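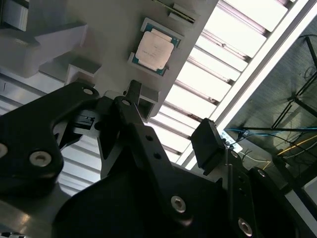

# What Happens to Old Desktop Computers in Windau

Student project report, spring term
Shamim Memon

## Why I picked this topic

My family has a desktop computer in the hall closet that hasn't been turned on since we moved. When I asked why we still had it, my father said the tax files were on it. My mother said it was worth money. They couldn't both be the whole story, so I decided to ask other people on our side of town what they do with theirs.

## How I did it

I put 400 flyers with a short form in mailboxes between the train station and Jafri Street in January. The form asked whether the household had a desktop it no longer used, where it was kept, and what was stopping them from getting rid of it. I got 50 forms back. That is a low return, and people with nothing in the closet probably didn't bother to answer, so my results can't be used for the town as a whole.

I also did 4 interviews, each at the person's kitchen table, and visited the drop-off counter at Hirnitz on a Tuesday afternoon.

## What people said

The most common answer was the files. People were not sure what was on the drive and did not want to look, but they also didn't want a stranger to look. Several wrote "photos" and underlined it.

The second answer was the price they had paid. One man still had the receipt for 2000 dollars in a kitchen drawer. He knew the machine would sell for very little now, and he said that made it harder to carry out the door.

A smaller group said they didn't know where to take it. The town website lists Hirnitz under "Metals and Misc.," and I only found it because I already knew the name. The counter closes at 4 in the afternoon, before most people are home from work.

## What is worth keeping

A desktop is easier to reuse than most electronics because it comes apart. The memory, the drive and the graphics card can often go into another machine of the same age. A processor is fussier, as it has to match the socket on the board. The case itself is mostly steel and goes in with the scrap.

The drive is the part people worry about, and it is a separate part. It can be taken out and kept in a drawer while everything else goes. Most of the people I interviewed had not thought of that. Two of them asked me to show them which screws.
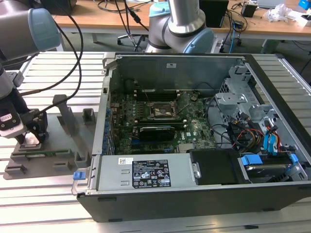 Samira Sabbagh read my draft and disagreed with this section. In her view I make it sound too simple, and a person who has never opened a computer will not start with the one that has the family photos on it. She thinks the town should offer to remove the drive at the counter and hand it back. I asked at Hirnitz and they said they don't have the staff, but that Nirnuvent, the repair shop next to the library, will do it for a small charge.

## What I would change

I would ask how old the computer is, which I left off the form. I would also include laptops. A lot of people wrote them in anyway, and I had to leave those answers out.

Our own desktop is still in the closet. The drive is now in my father's desk, and my mother is looking for a buyer for the rest.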